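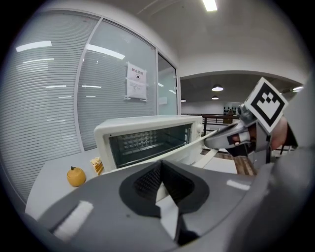 Rollville box set: is it worth your weekend?

February 2020

I came to Rollville the way I suspect a lot of people did, by catching half an episode at my mum's place and then having to know who the bloke in the hospital bed was. So when the complete set finally came out I grabbed it, all 36 discs of it, and I've been useless to everyone ever since.

If you missed it, Rollville is a soap about two families, the Dirnas and the Vilelas, who own rival trucking yards in the same small town and can't stop marrying each other. There are 172 episodes. The first dozen or so are slow going (lots of people staring out of ute windows) but then Marcus Vilela comes back from the dead at his own brother's engagement party and off it goes!

Elias Kanaan plays Marcus and he's the reason to buy this. He can do more with a raised eyebrow than most of the cast manage with a whole speech, and the scene where he reads his father's letter in the depot still gets me. Janaka Bhattacharjee takes over the scripts in season 2 and you can feel it straight away. The arguments get funnier, the secrets come out sooner, and the amnesia plot is dropped, thank goodness.

Now for the grumbles. Trilport, who put the set out, have stacked the discs in cardboard sleeves so tight I had to shake a few of them loose. The menus play the theme song at twice the volume of the show. There are no subtitles on the bonus episodes either, which is pretty poor for a set at this price, and the cast commentary only covers the wedding and the flood.

The picture is fine. It was shot on video and it looks like it, a bit soft and orange in the indoor scenes, but the colours are much better than the repeats on telly.

Would I buy it again? Yep. I'd wait for the August sales if you're only a bit curious, and if you've never seen it, skip ahead to the engagement party and go back for the rest later. Four stars from me, and it would've been five with proper subtitles.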